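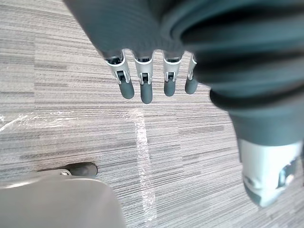
로봇 핸드 장갑은 핸드와 따로 주문해야 합니까?
장갑 한 장은 핸드에 씌운 채로 출고됩니다. 두 번째 장부터는 소모품이라 별도 주문이고, 손가락 끝 고무 패드도 마찬가지입니다.

Wullier 핸드 (직물 커버 장착형)
취급 상태: 상담 후 주문
작성: 장비 검토 담당

이 페이지는 제조사 소개문을 옮긴 것이 아닙니다. 저희는 취급 품목에 올리기 전에 시연을 직접 보고 쓰는 것을 원칙으로 합니다. Wullier 핸드는 Fleston 공개일에 다녀와서 썼고, 좋게 본 부분보다 미심쩍은 부분이 더 많습니다. 그래도 찾는 분이 계시니 올려 둡니다.

공개일은 2019년 12월 16일이었습니다. 안내장에는 "생활 물건을 사람처럼 다루는 손"이라고 적혀 있었는데, 이 문구부터 걸렸습니다. 진행을 맡은 Eirini Liapis 씨에게 어떤 물건을 몇 번 집어서 나온 말이냐고 물었더니, 내부 시험에서 파지를 1,631회 했다는 답이 돌아왔습니다. 성공 횟수인지 시도 횟수인지 다시 물었고, 시도 횟수였습니다. 성공률은 자료를 정리해서 보내 주겠다고 했고 이 글을 올리는 시점까지 받지 못했습니다.

구조
손바닥과 손가락 뿌리까지 짙은 회색 직물이 덮고, 손가락 끝마디는 은색 하우징으로 드러나 있습니다. 끝에는 둥근 진회색 고무 패드가 붙습니다. 손가락 네 개에 엄지 하나입니다. 직물은 먼지를 막고 사람 손이 끼는 것을 줄이려는 용도라고 하는데, 관절 부위는 그대로 열려 있습니다. 카펫 보풀이나 머리카락이 들어가면 어떻게 하느냐는 질문에는 "주기적으로 청소하시면 된다"는 답이었습니다. 주기가 얼마인지는 설명서 초안에도 없었습니다.

시연에서 본 것
시연은 카펫 타일이 깔린 바닥 쪽에서 했습니다. 작업대 위가 아니라는 점은 마음에 들었습니다. 낮은 곳의 물건은 손목 각도가 나쁘고 그림자도 져서, 잘 꾸민 시연대보다 실력이 빨리 드러납니다. 나무로 된 물건을 향해 위에서 내려가는 접근을 여러 차례 보여 주었습니다. 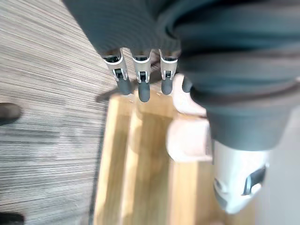

접근할 때 손가락 끝 높이가 서로 다르다는 점은 따로 물어볼 만합니다. 단단한 표면에서는 가장 낮은 손가락이 먼저 닿고, 나머지가 뒤따라 힘을 나누어 받아야 합니다. Liapis 씨는 제어기가 알아서 보정한다고 했습니다. 제어기는 Barbu 제품을 쓰는데, 보정값을 사용자가 볼 수 있는 화면은 아직 없습니다. 보이지 않는 보정을 믿고 얇은 물건을 맡기기는 어렵습니다.

직물 접힘도 신경이 쓰입니다. 손바닥 쪽 커버가 꽤 두껍게 주름지는데, 이 주름이 엄지와 나머지 손가락 사이로 밀려 들어오면 작은 물건은 천에 먼저 닿게 됩니다. 같이 간 Stela Hodoroagă 씨는 커버를 벗기고 한 번만 해 보자고 했지만 그날은 안 된다고 했습니다. 분리 방법이 복잡해서인지 보여 주기 싫어서인지는 모르겠습니다.

손목 카메라
손목 쪽 소형 카메라의 영상은 기록용으로 쓸 만합니다. 다만 엄지가 렌즈에 가장 가까워 흐릿하게 잡히고, 손이 움직이는 동안에는 대상의 윤곽도 뭉개질 수 있습니다. 이 영상만으로 파지 위치를 판단할 생각이라면 고정 카메라를 한 대 더 두시기 바랍니다.

수명과 소모품
제조사가 말하는 패드 교체 기준은 파지 4,000회입니다. 시험 횟수가 앞에 적은 대로라면 이 기준까지 실제로 써 본 적이 없다는 뜻이 됩니다. 현장에서 그렇게 말했더니 계산으로 얻은 값이라고 했습니다. 저희는 이 숫자를 보증 조건으로 인정하지 않습니다.
커버 세탁: 손세탁만 가능, 건조기 금지
커버 교체 소요: 제조사 안내 70분 (저희가 확인한 값 아님)
패드 공급처: Pledex
패드 낱개 판매: 없음, 4개 묶음. 엄지용은 규격이 달라 별도

이런 곳에는 권하지 않습니다
물기가 많은 작업장, 하루 종일 같은 동작을 반복하는 라인. 직물이 젖었을 때의 자료를 하나도 받지 못했습니다. 연구실에서 사람이 옆에 붙어 쓰는 용도라면 상담은 해 드리겠습니다.

주문 전 확인
로봇 팔은 포함되지 않습니다. 플랜지 규격과 제어기 버전을 적어 보내 주시면 장착 가능 여부를 먼저 회신합니다. 커버를 씌운 상태의 외곽 치수는 도면과 다를 수 있으니 도면만 보고 거치대를 제작하지 마십시오.
다음 공개일은 4월로 잡혀 있습니다. 커버를 벗긴 상태의 시연을 서면으로 요청해 두었고, 성공률 자료가 오면 이 페이지에 받은 그대로 올리겠습니다.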